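Homemade Sugar Scrub for Dry Hands: Project Report

1. Aim
We wanted to find out which of 3 simple scrub recipes leaves dry hands feeling softest the next morning, and whether people would keep using one at home. All of the recipes had to be made from things sold in an ordinary grocery store. The project was done for the Personal Care elective at Driltmont.

2. Recipes
Recipe A was white sugar and olive oil. Recipe B was brown sugar and sunflower oil with a spoonful of honey. Recipe C was fine salt and almond oil. We made each one in a 500 gram batch, two parts sugar or salt to one part oil, and stirred it by hand. Batch C had to be made again the first week - the salt sank and the oil sat on top.

3. Testing
Eleven students took part. Each one used a scrub every other evening for a week, then switched to the next recipe after four days off. The instructions were the same for all three:
Take off rings, bracelets and watches. Wet the hands with warm water. Rub in one teaspoon of scrub for a minute, including the knuckles and around the nails. Rinse, pat dry and do not put on lotion until morning.
In the morning the testers scored softness, redness and smell from one to five on a paper sheet.
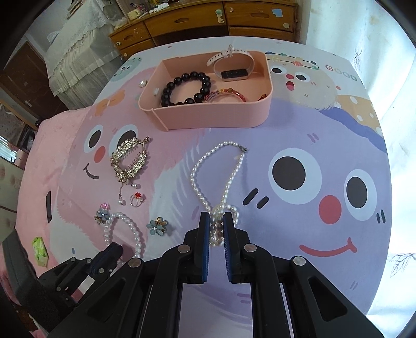
Smaranda Dinu
Student, Personal Care elective, Driltmont

4. Results
Recipe B had the best average for softness, 4.2, followed by A with 3.9 and C with 2.8. Two testers stopped using C after the second evening when it stung small cuts. Nobody reported redness from A. For smell, B was first again, although one tester disliked the honey and said it stayed on her pillow.
Recipe A rinsed off the fastest. B left a sticky film if the water was too cool, so we changed the label to say warm water.

5. Problems
Three score sheets were handed in late and filled out from memory. We kept them in but marked them. The weather also got more humid in the last week, which may have helped whichever recipe came last. Next time the order should be mixed.

6. Further work
Calum Jardine will repeat the test in August with Recipe B and less honey. We also want to check how long a jar keeps with the lid on.

Handed in July 21, 2019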